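Keep the Repair Shelf in Trevside Library

By Svitlana Hutsuliak

When I moved to Trevside I had two suitcases and a lamp with a broken switch. In my first August here a neighbour told me to take the lamp to the library. I thought I had misunderstood her English. But there was a shelf near the back door where people left small broken things, and tools you could borrow with the same card as the books. I fixed the lamp there, and it still works in my kitchen.

Now the council wants to close the shelf and use the corner for a parcel locker. The report gives one main argument: only 316 items were borrowed from the shelf last year, and the library lent many more books than that. I don't think this is a fair way to compare. A novel goes home with one person for three weeks. A good screwdriver goes home for one evening and saves a chair, and after that the chair is used for years.
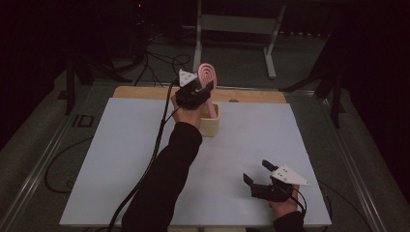 Would it not be cheaper to let people buy their own tools? For the council, perhaps a little, but for a family on our street a set of decent tools is a week of groceries, and most of it would lie in a drawer.

The report also says that Trenmont closed a similar shelf and got no complaints. I have lived in places where people did not complain, and it did not mean they were happy. Sometimes they don't know where to send the letter, or they are ashamed of their grammar. I was like this for a long time - I wrote my first letter to the council only after 19 months here.

The shelf costs $2,903 a year, mostly for replacing worn parts and for the safety check. I would like the council to keep it for one more year and put a sign at the front door, where new people can see it. At the moment the only sign is behind the photocopier.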